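The lantern weekend at Bretudbridge

2022-09-17

I went back to Bretudbridge for the lantern weekend, my first since I moved away. It has grown a lot. When I lived there it was one evening in the school field with a tea urn. Now it runs over two nights and uses most of the old town, and the parish newsletter says 800 people came through on the first night.

The idea came from Hok-lam Huang, who taught at the primary school and wanted the children to have a Mid-Autumn Festival like the one he grew up with. He brought 13 paper lanterns in the first year. This year there were 262, most of them made in workshops that started back in May.

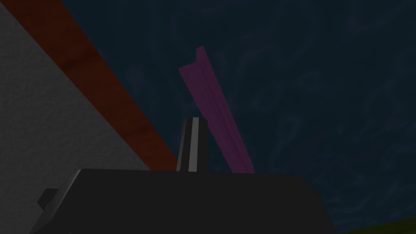

I got the number 66 bus from Endbridge, which takes the long way round and stops at every farm. It was late, so I missed the opening procession and joined at the bridge. By then people had split up and were wandering between the food stalls and the music. The best part of the evening for me is when the daylight has gone but the sky is still dark blue, with faint streaks of cloud in it, and the lanterns start to show up properly. I stayed by the river for most of that and then went to find something to eat.

The mooncakes had sold out. I had a bowl of noodles from the Tannous stall instead, and a lentil pastry, both good. The Tannous family do a spring festival of their own and had brought two drummers with them. They played after the school choir, and then the choir came back on and tried to sing along, which was a bit of a mess but people enjoyed it.

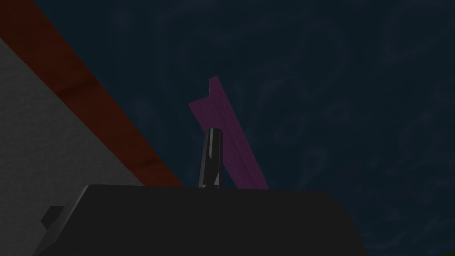
On the second night there was a talk in the library about how the festival is kept in different places. I hadn't known that the lantern riddles were such a big part of it. You write a riddle on a slip, hang it from the lantern, and whoever solves it takes the slip down. I solved one, with help from a girl of nine or ten.

Trandeo has asked to hold a smaller version next year and borrow some of the lanterns. I have said I will help with the workshops there if they go ahead. I need to learn how to fold the round ones first.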